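Clandby Technical College
Robot Systems in Practice
Week 5 handout: The hand that thought it was finished
Wednesday, June 18, 2025

Read this before lab. It replaces the printed sheet, which had the timeouts in the wrong units and was therefore more exciting than intended.

The task on the Litaveck bench is one a toddler gets bored with. Two hands, a mug, a plate, two small orange things that go on the plate. Left hand takes the left one, right hand takes the right one, both let go over the plate, and the program stops. We logged 189 runs before anybody would sign off on the write-up, and most of them are as dull as that sounds. Two of them are the reason for this handout.

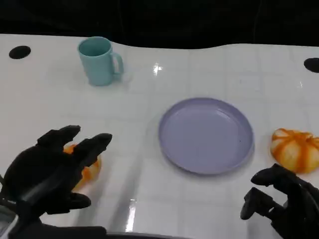
Fault history

In the first bad run the left hand closed, reported a good grip, and carried nothing at all to the plate. It then opened with great care and set the nothing down. The log says SUCCESS. The Myklebust controller has no opinion about objects. It has an opinion about finger current, and the current had gone over the threshold.

What raised the current was the cable at the left wrist. With the forearm low and reaching across, the cable pulled tight and loaded the finger joints enough to look like a squeeze. Change the approach angle and the phantom grip went away, which is how it stayed hidden through all the demos.

The second bad run was worse and looked better. The left hand did have its object this time. The cable pulled again partway through the lift, the current rose, and the controller read this as crushing. Its answer to crushing is to open the hand. So it opened the hand, in midair, over the mug.

The mug was fine. It's plastic. Please don't use that sentence in your hazard analysis; last December we received several versions of it.

Where the vision check was

Fair question. There is one, and it compares the view before and after the close command. The tabletop is glossy and throws back bright patches from the lights, and when the arm moves, the patches change. The check saw that something near the plate was different and concluded that the plate had been served. Zavidov, the module that combines the two signals, required grip OR vision. Both were wrong, so they agreed, and it scored the run as high confidence.

Somebody typed OR for a test and meant to change it back. You will meet this person many times in your career. Some days it will be you.

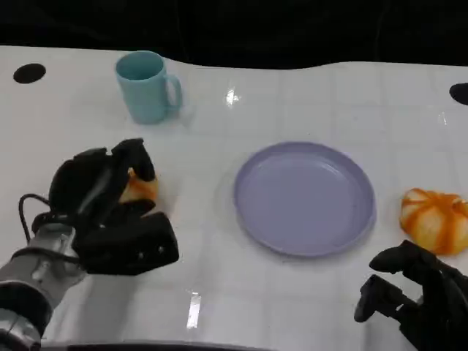

Photo: Litaveck bench, head camera

With the fingers wrapped around the thing like that, some of the evidence is behind the fingers. A camera at the head is good for telling you where the plate is and poor for telling you what is inside a closed hand. Keep it in mind when you propose "just add vision" as a fix, as half of you will.

For lab

Bring the log excerpt and mark the earliest line at which the first fault could have been caught. It's earlier than you think.

Write down what the hand should do on a suspected overload while holding something. "Stop" is not a complete answer. Stop holding, or stop moving?

Reroute the wrist cable on paper before you touch the arm. Power off, key out, and the key goes on the hook by the door, where the next group can find it.

Reports are due before the next lecture. Two pages. Large margins have been tried.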